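Ticket 3907 - Ring sorting task stalls after first pick
Project: Giraldo (bench chores, simulation)
Component: Fonano grasp planner
Opened: 3 July 2023
Priority: normal
Status: open, workaround in place

## Summary

The arm is supposed to take rings out of the blue tray one at a time, largest first, and set them down by size. It does the first pick, then stops with `NO_VALID_GRASP` on the second. Same thing after a restart. The customer side (Stuvia) wants to know by September whether this class of job - small parts sorting, putting away kitchen odds and ends, clearing a bench - is something they can plan on or should keep doing by hand.

## Setup

- Simulated bench, standard room, no changes to lighting
- Two-finger gripper, default finger geometry
- Planner on default settings except where noted
- 30 runs per configuration unless noted

## Log

**Entry 1.** Reproduced on a clean install. Start of run, wrist view: 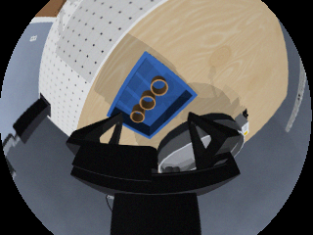
*Wrist view, gripper open, three rings in the tray.*

The rings nearly touch. The planner wants clearance on both sides of a part before it will propose a grasp, and the middle ring doesn't have it. I expected taking the large ring out first to fix that on one side. It does, but the planner still rejects the other side because of the small ring.

**Entry 2.** Ran the default configuration. Out of 30 runs, 16 got past the second pick. In the good runs the large ring had dragged the middle one a little on its way out and opened a gap. So those are luck and I would not count them as the task working.

**Entry 3.** Cut the clearance setting in half. The error goes away. Now the fingers come down on the rim of the neighboring ring in a fair number of runs and tip it over against the divider. A tipped ring is worse than a refused grasp, as the arm has no routine for standing it back up. Put the setting back.

**Entry 4.** Tried grasping by the wall of the ring, one finger inside and one outside. This is what a person does without thinking about it. Works on the large ring every time. Works on the middle ring most of the time. On the small ring the inside finger does not fit at the default opening. Narrowed the opening for that ring only and it fits, but the approach has to be close to dead center.

**Entry 5.** Checked whether the arm itself was the problem, in case the wrist was arriving off target. Went through the side view with the arm over the round platform and compared commanded pose to reported pose. No meaningful offset. The arm goes where it is told. The trouble is in deciding where to send it.

Also confirmed that the shoulder cables are not modeled as collision objects in this build, so they can't be causing the rejections. Separate ticket if anyone wants that changed.
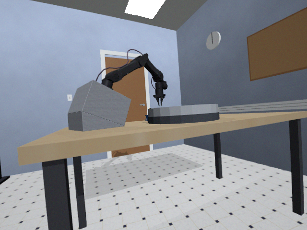 Ga-eun Pyo: Agree it isn't the arm. We saw the same error at Grostitz with jar lids in a drawer and spent a week on calibration before looking at the planner. I'd keep the wall grasp and drop the clearance rule for hollow parts only. On the Stuvia question, please don't tell them "yes" off the back of this. Their parts come mixed in a bin. Ours come in a tray with dividers, in a row, and we still need a special case for the small one.

**Entry 6.** Did as suggested. Clearance rule off for parts tagged hollow, wall grasp on, narrow opening for the small ring. 30 runs, 4 failures. All of the failures were on the small ring, and all were a finger landing on the rim. No tipped neighbors.

A full run takes about four times as long as me doing the same job by mouse with the gripper in manual mode. Most of that is planning time between picks.

## Workaround

1. Tag the rings as hollow in the part list.
2. Set grasp type to `wall`.
3. Set the finger opening per part. Don't use the global value.
4. On a refused grasp, go home and retry once, then stop and flag.

## Draft answer for Stuvia

Parts in a known tray, known sizes, someone nearby to clear a stop: can be trialed now. Loose parts in a bin, or a kitchen drawer as a household user would leave it: no, and I would not put a date on it. Ga-eun to review the wording before it goes out.

## Still open

- Rim landings on the small ring
- No recovery for a tipped ring
- Error text should name the part that was refused
- Repeat Entry 6 with the tray turned to a different angle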